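Petites nouvelles de l'atelier : le bras trieur avance !

Ceux qui sont passés en juillet l'ont vu en pièces détachées sur deux établis, avec des câbles partout et moi au milieu, pas très fière. Le bras de l'atelier partagé est maintenant fixé à sa table et il attrape des choses. Pas toutes, pas toujours du premier coup, mais il attrape, et je vous assure que la première fois on a crié assez fort pour faire venir les gens de la menuiserie.

Petit rappel pour les nouveaux. Le projet s'appelle Tlapale, c'est Melquiades Ponce qui a trouvé le nom et personne n'a osé lui demander d'où ça sortait. L'idée : un bras qui prend des objets en vrac dans un panier et les dépose chacun dans la bonne boîte. Dit comme ça, un enfant de trois ans le fait en chantant. Pour une pince à deux doigts, c'est une autre histoire, parce que tout se touche, tout roule, et que le tissu fait à peu près ce qu'il veut. J'ai passé une soirée entière sur les histoires de tissu – je ne recommande pas.

Côté matériel, Getsemaní Solís a refait le câblage de la pince et on a changé l'alimentation. L'ancienne coupait dès que le bras accélérait un peu, c'était agaçant au possible (et ça réinitialisait le programme, donc il fallait tout relancer à la main). Depuis, plus une seule coupure. Je touche du bois, il n'en manque pas ici.

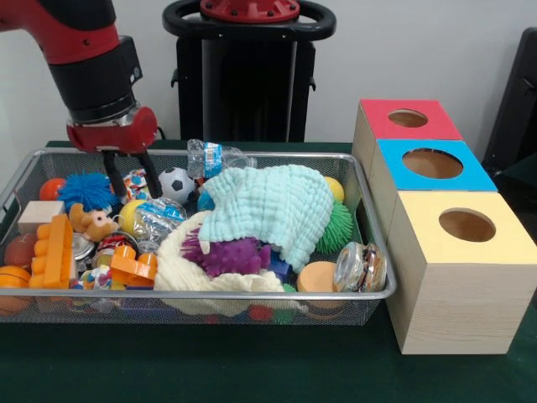

Côté logiciel, on en est à 817 essais de prise enregistrés, réussis ou ratés, on garde tout. Les ratés servent presque plus que les autres : on regarde où les doigts sont descendus, ce qu'ils ont poussé, et on corrige. Les balles se débrouillent plutôt bien, sauf quand elles sont coincées contre un bord. Les bouteilles en plastique, c'est la loterie. Transparentes, molles, elles glissent, elles se tournent, et l'estimation de profondeur voit parfois le fond du panier à travers. Sólveig Egilsson a une piste là-dessus, avec un éclairage plus rasant, et elle doit la tester dès qu'on aura retrouvé la deuxième lampe. Si quelqu'un l'a empruntée, on ne se fâchera pas, promis !

Le reste, c'est du réglage. La vitesse de descente est encore très prudente et franchement on a le temps de boire un café entre deux prises. Noemí Serrano voudrait accélérer, moi je préfère attendre que l'arrêt d'urgence soit remonté à un endroit où on peut taper dessus sans se pencher. On en a discuté longtemps, j'ai gagné pour cette fois.

On cherche aussi des objets à trier, donc videz vos placards : jouets en plastique, petites peluches, boîtes de conserve vides et rincées, éponges, bocaux avec leur couvercle. Rien de plus gros qu'un pamplemousse pour les trucs ronds, la pince ne s'ouvre pas davantage. Vous pouvez déposer tout ça dans le bac à l'entrée, en notant « Tlapale » sur le sac, sinon ça part avec les chutes.

Et si vous voulez voir tourner la bête, on fait une petite démonstration à 16 heures le jour de l'atelier ouvert, au fond, après les tours à bois. Il y a deux places pour essayer de piloter le bras soi-même, inscription auprès de Dayana Sandoval à l'accueil. Les enfants sont les bienvenus, mais derrière la ligne jaune.

Ce site utilise des cookies pour mesurer son audience. Accepter – Refuser – Paramétrer mes choix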